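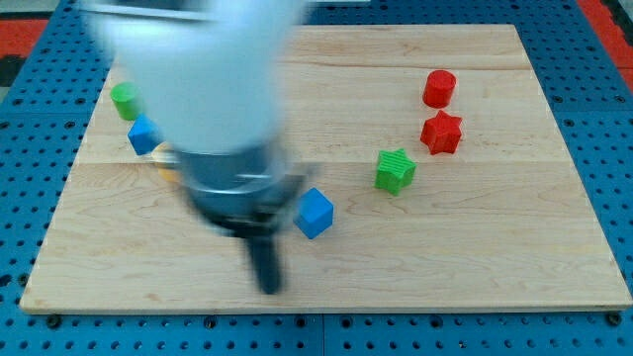

Tema: ¿Alguien tiene el kit Grendemlow de Itumis?

danish_b
Llevo 40 días con el kit y sigo sin decidir si lo quiero o lo devuelvo. El brazo corre que se las pela, eso no se lo discuto. Mi problema es la suscripción: 6 euros al mes por el módulo de clasificar por color. El verde ya era verde antes de pagar.

tornillo_flojo
Pues desactívala y prográmalo tú, la API viene abierta.

danish_b
Viene abierta y documentada por alguien que nos odia.

Mali Hughes
Yo discrepo. El software me parece lo mejor del kit. Lo flojo son las estrellas. Con cubos y cilindros acierto casi siempre; con una estrella tumbada la pinza duda, baja, vuelve a dudar y me deja a mí la decisión moral.

usman_m
¿A qué velocidad lo tenéis?

Mali Hughes
Al 100 %.

usman_m
Acabáramos. En la foto de arriba el brazo es un fantasma blanco. Bájalo a 40 y luego hablamos de estrellas.

Mali Hughes
Para ir a 40 ya tengo manos.

tornillo_flojo
¿El tablero de madera va incluido?

danish_b
Ja. El tablero es cosa tuya. El Vanier, que cuesta 400 euros más, tampoco lo trae, pero viene con una funda muy digna.

usman_m
El Vanier no se me ha descalibrado ni una vez, con funda o sin ella.

danish_b
Te compro el argumento. El Vanier no, que no me llega.

Mali Hughes
Si al final lo devuelves, avisa, que me interesan los cubos.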